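Table Skills Sessions at Lernbridge: progress report to the Harries Fund
Prepared by Aled Hopkin, Nisanport

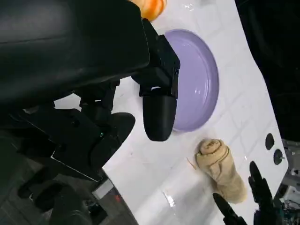 Page last changed: 16 February 2026

We're two terms in and I'm really pleased with how the table work is coming along. The grant stands at 3583 pounds, of which 162 pounds is still to spend, and I'd like to put that towards more cloths (they fray – there's already a loose thread on the beige one).

Most of the effort since my last report has gone into the place settings. A lavender plate on a white table is easy to pick out, even for people who struggle with pale crockery, and the raised rim helps when they come to lift it. We've moved from folding cloths flat to rolling them up, and what a difference! A rolled cloth stays neat next to the plate and people are proud of the spiral at the end.

The centrepiece is still up for debate. Something orange at the far side of the table brightens things up, but I want to try smaller pieces before we settle on one.

We now have 11 people signed up, with 2 more waiting to hear. Careo has agreed to lend us the second cupboard until the end of March, so the plates can stay on site.

Still to do: laying for four, clearing and stacking, and a proper shared lunch. I'll send the spending sheet separately.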